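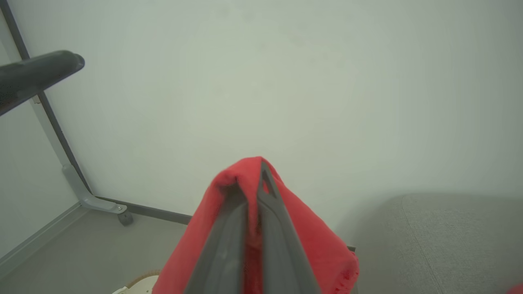 What should a household robot do when it loses the signal from one of its own hands? It should stop moving both arms, keep hold of whatever it is already holding, and wait for a person to come and look.

I have believed this for a long while, and I'm afraid my friends have heard rather a lot of it, but what happened at Wiltden in February has made me believe it more firmly. The Wiltden laundry trial had been going along nicely. Its machine, a two-armed thing called Prindus, had put away 3,498 items of washing when a cable on the right arm caught on the rim of a basket and pulled partly out of its socket. The right hand went quiet. The left hand, which was perfectly well, carried on with its job, and so did the rest of the machine, and the basket was dragged along the floor and tipped against the shin of Dehua Song, who had come in to fetch a pillowcase.

She had a bruise and a good deal of patience, and nothing worse. Haddad, the firm that built the arms, wrote a report of two pages, and I have read it more times than is good for me. It says the fault was a loose cable. Well, yes, it was, in the way that a fall downstairs is a fault of the carpet. The part I minded came near the end, where it mentions that the software noticed the missing hand straight away and wrote a line in the log, and then went on lifting for two minutes because the task could still be finished with one arm.

I do understand how that rule came to be written. People who work on these machines are forever being told that they stop too often, and there is something maddening about a robot that gives up halfway through a sock. Drarus, who ran the trial, had asked for fewer pauses, and I dare say I would have asked for the same if I'd been the one trotting down the corridor to press the button every time.
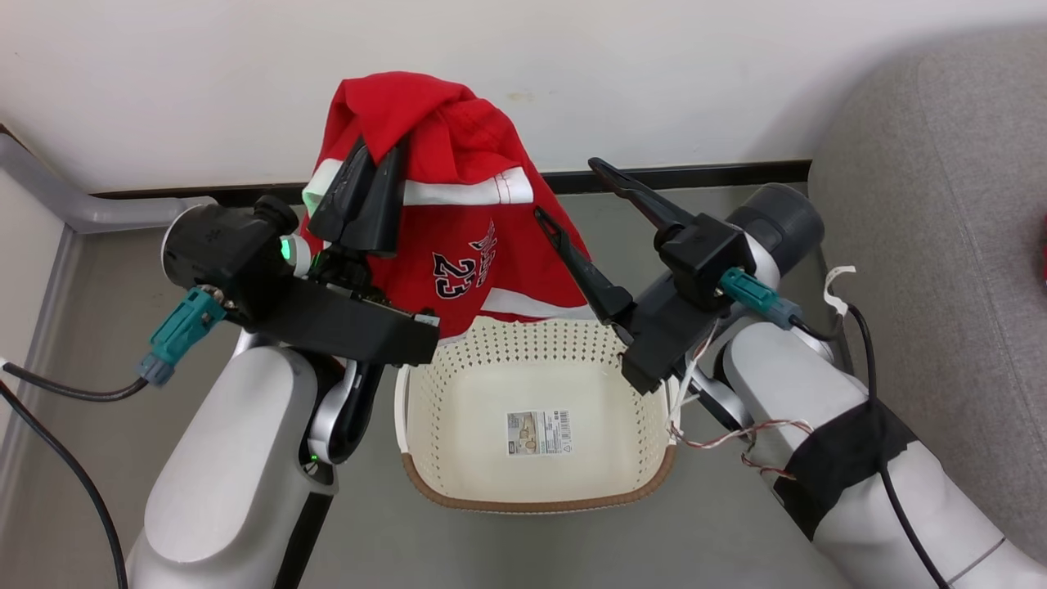
Cables are the humble end of robotics and they get very little love. The clever people think about how to see a crumpled shirt and where to pinch it, and the wiring is left for the last afternoon, when somebody goes round with a roll of tape. I say this fondly, having been that somebody. But look at the right forearm, with the black cable taped down neatly enough, and then at the thin red-and-white wires looping beside it and partly over the edge of the basket. A loop like that is an invitation to a rim, or a chair leg, or a small child's hand, and I would want it inside a sleeve before the machine was left to work near anyone.

Haddad has since promised a clip, and I am glad of the clip. I would be gladder of a change to the rule. Wires will come loose however well we tidy them, as anyone who owns a vacuum cleaner knows, and the person standing nearby has no way of telling that half of the machine has gone numb. She sees an arm moving calmly and supposes that all is well - I should have supposed so too. Let it stop, with the shirt in the air if need be, and make a noise that can be heard from the kitchen. The washing can wait until somebody has been to see.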